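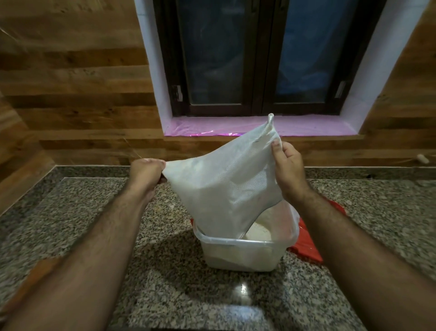
Kinesthetic teaching is a method of robot programming in which a person guides the arm through a task by hand while joint positions and forces are recorded. It is distinguished from teleoperation, where the operator drives the arm through a separate controller, and from passive demonstration, where only the person's own movements are captured. Bimanual pouring is difficult to teach by any of the three. A woven sack of flour tipped into a plastic tub must be gripped on both sides, and its shape changes with the grip.

The Navton data set, compiled by Nesma Ragab, holds 266 pouring demonstrations – 97 by hand guiding, the rest by remote control. Recordings are sampled at 50 Hz.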